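Wukley Library Service
Thread: changes to borrowing, renewals and reservations

1/ The Wukley Library Service has completed its review of borrowing rules at the Wukley and Jurkard branches. The new rules apply to all members from 5/5/19. The main points are set out in this thread.

2/ A total of 391 members replied to the survey held in March. We are grateful to everyone who took the time to do so, and in particular to those who wrote at length about the reservation shelf.

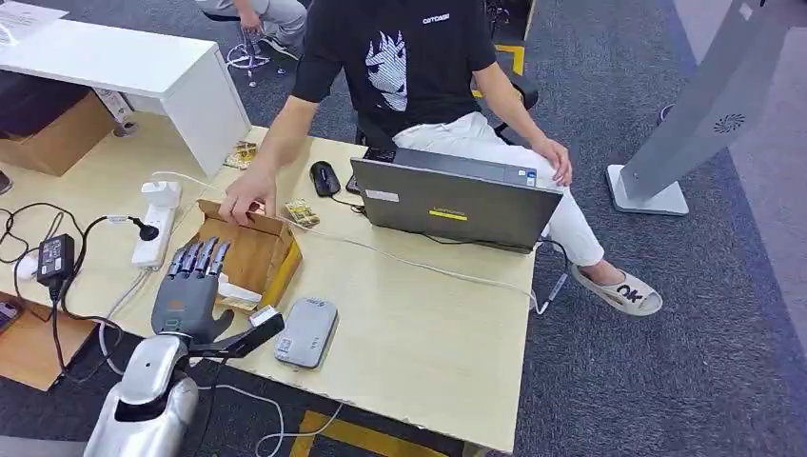 3/ The standard loan period remains three weeks. Members asked for a longer period for large print titles, and these may now be kept for five weeks. The longer loan is applied at the desk and at the self-service point in the same way.

4/ Books may be renewed 2 times, provided that no other member has reserved them. Renewals can be made in person, by telephone or through the Flurnisel catalogue. A renewal runs from the date on which it is made — it is not added to the end of the current loan.

5/ Fines for late children's books have been withdrawn. This applies to picture books, junior fiction and junior non-fiction borrowed on any type of card. Charges already on a member's account for these items will be removed without the need to apply.

6/ Fines for adult books continue at the present rate. The charge for a lost book is the price of a replacement copy. Where a book is out of print, the branch will agree a fair sum with the member.

7/ Reserved books will be held for ten days. The previous period was seven, and many replies pointed out that this was too short for members who visit once a week. Notices are sent by email or by post, according to the choice recorded on the card.

8/ The following may be reserved free of charge:
— any book held at Wukley or Jurkard
— talking books on disc
— local history pamphlets, for use in the reading room only
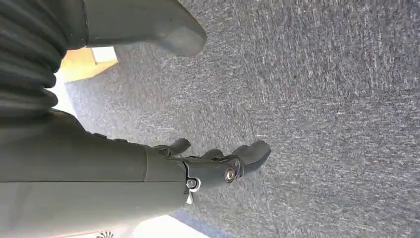 — sheet music, including sets of parts for choirs

9/ Sets of parts should be requested at least a month before the first rehearsal. The Fang Music Collection now holds 479 sets, most of them for mixed voices. Please check that all copies are present before returning a set, as an incomplete set cannot be lent to the next choir.

10/ Members living outside the district may join on the same terms as residents, with the exception of the music collection, where a yearly fee applies. Proof of address is required in both cases. A recent household bill or bank statement is accepted.

11/ The reading room at Jurkard will keep its present hours. Requests for later opening were considered with care, but the cost could not be met from this year's budget. The question will be looked at again when the next budget is set.
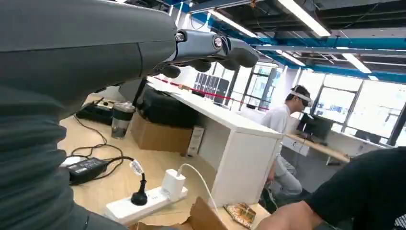
Page last changed: 5 days after first posting. Post 12 amended.

12/ Around 500 older titles are being moved from the Jurkard basement to the open shelves at Wukley. They will show in the catalogue as "in transit" until they are shelved. They may be reserved during this time, although some delay should be expected.

13/ Existing cards remain valid and there is no need to exchange them. Members who have changed their name or address are asked to tell either branch, so that notices reach them.

14/ Printed copies of the full rules are held at both enquiry desks. A large print copy can be posted on request. Questions about an individual account should be put to the branch directly, and members are advised not to post card numbers in reply to this thread.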